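Belholm Screening Room – Projection and House Check
Feature: Oketti (horror, subtitled print)
Checked before doors, October

Booth
1. Projector lamp hours read and logged. OK. 507 hours on the current lamp.
2. Port glass clean on both sides. Smear on the booth side, wiped.
3. Exhaust fan running, duct clamp tight. OK.
4. Fire extinguisher gauge in the green. OK. Tag faces the wall – turn it outward. 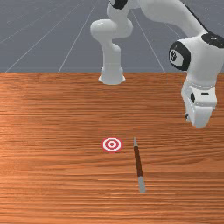 Robot arm and round red-and-white target on wooden tabletop, rendered.

Picture
5. Focus checked at center and all four corners. Lower left slightly soft, within tolerance.
6. Masking set for 2.39. Right leg stops short of the mark. Adjust before the Chevalier double bill.
7. Subtitles fully on screen. OK. Reel 3 has two-line titles that sit low; check again if masking is moved.
8. Night scenes in the forest section readable with aisle lights on. Marginal. Dim aisle lights one step, no lower than the posted minimum. 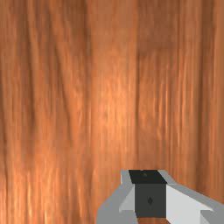

Wood grain, close view, gripper at lower right.

Sound
9. Fader at 7 for trailers, feature to be set by ear. The siege in the last act is loud – do not set level from the dialogue scenes.
10. Surrounds, left and right. Left rear buzzes on low effects. Demell speaker, grille screw missing. Repair open.

House
11. Exit signs lit, both doors open freely. OK.
12. Row 9, end seat does not fold. Taped off, not for sale.
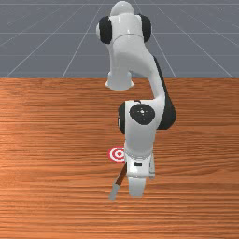
13. Step lights, center aisle. One out of 12. Replace before the late show.
14. Content notice for strobe effects posted at the box office and the auditorium door. Box office only. Second copy needed.

Result: pass with comments. Items 6, 10 and 12 carried over to the next check.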